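Community News | Clothing & Reuse

Trekby opens its denim room on Saturday, and I can't wait to show you through

Well, we're finally doing it! After a winter of sorting in my sister-in-law's garage, Trekby is opening a proper denim room in the back half of the old Rurnis building, and the doors open this Saturday at 9 am. Entry is free, there's parking off the laneway, and yes, you can bring the pram.

I'm Nuanchan Wattanapong and I started Trekby with my brother Montri, mostly out of annoyance at how many good jeans get chucked out over a dodgy zip or a blown-out knee. Last year 2,471 pairs came through our hands. Most went back out again as wearable jeans, and the ones past saving got cut up for patches, pockets and (my favourite) draught stoppers.

The new room has proper long tables, so we can finally lay a pair out full length, smooth the legs down and have a good look at the seat, the pockets and the waistband before deciding what it needs. In the garage we were doing that on top of a chest freezer, which got old pretty quickly.
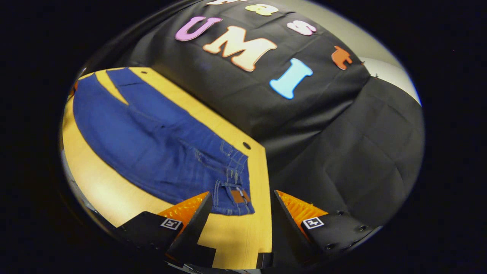
Folding is the bit people always ask me about, so we'll be running a free session on it at 10.30 am. I do mine lengthwise, one leg over the other, back pockets facing out, then up in thirds from the hem. Montri rolls his. We've been arguing about it for years and you're welcome to take a side.

Ilse Harms will be on the mending bench all morning with her box of topstitching thread. She's got every shade of gold and tan you could want, so bring the pair you've been meaning to fix and she'll show you how to match the colour and redo a pocket seam at home. Usa Srisuk is handling hems, first come first served, and please wash them first!

We'll have 400 pairs on the racks for opening day, sorted by waist and then by leg, kids' sizes near the front. Donations are welcome from 8 am at the side door. Any brand, any colour, and holes are fine, but no mould please, we just can't deal with it.

After Saturday we'll be open Wednesdays to Fridays, 10 am to 4 pm.

Media enquiries: Sombat Yimyam at Trekby. Sombat can set up interviews and a look around the room on Friday afternoon, while we're still putting up the racks.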